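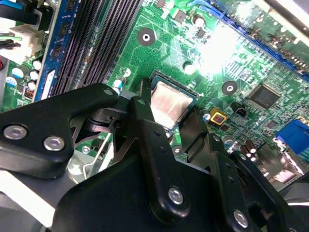 The repair shop in Lemcombe keeps odd hours, and I have come to love it for that. You bring in your tired old computer, you take a stool by the window, and before long you're deep in conversation with a stranger about whether a machine bought 11 years ago deserves one more chance. (I always vote yes!) My own desktop went in last May with a terrible wheeze and came home two days later, quiet as a cat, for less than I'd spend on a decent pair of shoes.

Folks drive over from Pendbridge now, and even from Usby, which is a long haul with a computer tower belted into the passenger seat. The notebook on the counter had reached repair number 864 when I last signed it, right under somebody's note of thanks for saving their wedding pictures. I stayed for coffee, as I usually do, and missed my bus.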